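How to clean and oil a reddish-brown wooden tabletop

Jiseo Home Notes
Posted Jul 6, 2023 – 1,208 views

Many people ask me which product is the best for a wooden table. I think the product is less important than the order of the work. I have done it in this same order for several years, first in my old flat and now in Idorstead, and the table still has its warm color.

What you need

Two soft cotton cloths, one old cloth for the oil, a bowl, mild dish soap, a fine sanding pad, and a small can of furniture oil. I use Nevitz red-brown oil. The clear one is also good, but on a reddish table it can leave the worn places a little paler than the rest. One can was enough for me for two tables.

Before you start

Please check what kind of surface you have. Put one drop of water in a corner where it does not disturb you and wait five minutes. If the drop stays round, the table has a lacquer or another closed finish, and you need only the washing part of this page. If the drop goes in and makes a dark spot, the wood is open and it can take oil. The spot will disappear when it dries.

Open the window too. The smell of the oil is not strong, but it stays in a small room until the next morning.

Step 1. Remove the dust

Wipe with a dry cloth, always along the grain. Do not forget the back edge where the table meets the wall. In my house this is the place with the most crumbs, and if they stay there you will later rub them into the oil.

Step 2. Wash

Put 4 drops of soap in a bowl of lukewarm water. Dip the cloth and wring it very well, so that it is damp and does not drip. Wash a small part, dry it at once with the second cloth, and go to the next part. For a sticky mark, leave the damp cloth on it for one minute and then wipe. Do not scratch with a knife – I did it once and the line is still there. 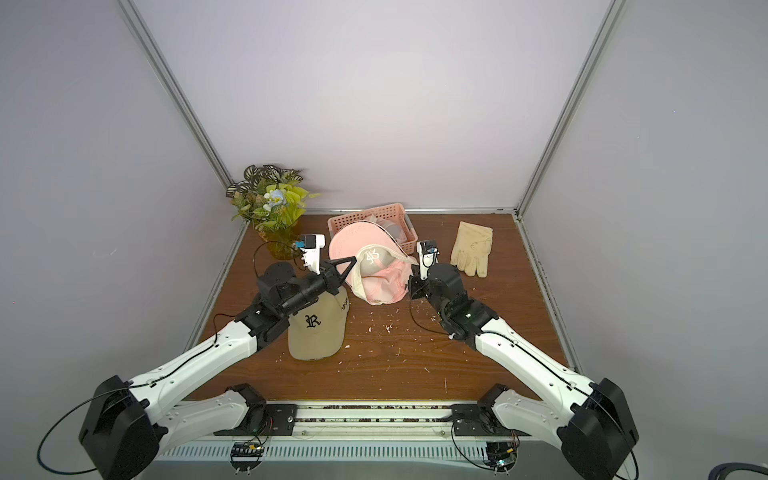
Change the water when it becomes gray. When all of the top is washed, let it dry overnight. It may feel dry after one hour, but the wood under the surface needs more time, and oil over damp wood becomes cloudy.

Step 3. Smooth the rough places

Touch the surface with your flat hand. Where it feels rough, go over it lightly with the sanding pad, along the grain. Use the weight of your hand only. Then take away the powder with a dry cloth. If your table has a veneer, be very careful at the edges or leave this step out.

Step 4. Oil

Shake the can. Pour a little oil on the old cloth, never directly on the table. Begin at the far side and come toward yourself, in long strokes from left to right or in whichever direction the grain goes. The layer should be thin. For my table of 170 cm I need two spoons of oil.

Wait fifteen minutes, then wipe off everything that the wood did not drink. If you leave it, it becomes sticky and collects dust. A second thin layer is possible on the next day.

Safety: spread the oily cloth flat outside to dry, or keep it in water in a closed metal tin. A crumpled cloth with oil can start to burn by itself.

Step 5. Wait

You can use the table carefully after two days. The oil is fully hard after 21 days, and until then I use a mat under hot cups and I do not leave wet things standing on it.

How often

I wash mine once a week and oil it once a year, in April. If you have a Dong wax finish from the shop, please do not put oil over it. It needs its own wax, and the old wax must come off first, so I will write a separate page for this.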